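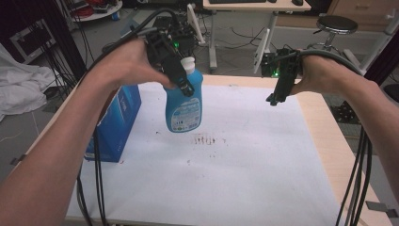

How do listeners decide that one singer is better than another? Mostly by comparing the voice in front of them with the voices they grew up with, and only after that by anything a singing teacher would recognize as technique.

That, at least, is what we kept hearing in the listening sessions we held in April, and we would like to stay with it a little before moving on to the rankings themselves. We played short unaccompanied recordings to 57 regular concertgoers in Rarnora, and asked each of them to put 14 singers in order and then to tell us, in their own words and for as long as they liked, why they had chosen as they did. Many of them liked to talk for quite a while (we were very glad of it!), and the transcripts gave us 3,584 separate remarks to sort through.

Pitch and breath control came up often, as one would expect, but they tended to arrive late in the conversation, once a favorite had already been picked. What came first was usually a memory: a grandmother's kitchen radio, a wedding, a long drive home. Listeners who had been raised on devotional singing put up quite happily with a rough tone so long as the long notes were held, while those who came to music through the dance halls wanted the words to be clear above everything else.

The two groups agreed on only 3 of the singers, whose places hardly moved from one list to the next. We return to these in the following section, where the Rarnora lists are set beside the older Plornel survey, and where we try to say something about why a single published ranking can please so few of the people who read it.

Figure 1. Handling of a bottle with a hand-held gripper.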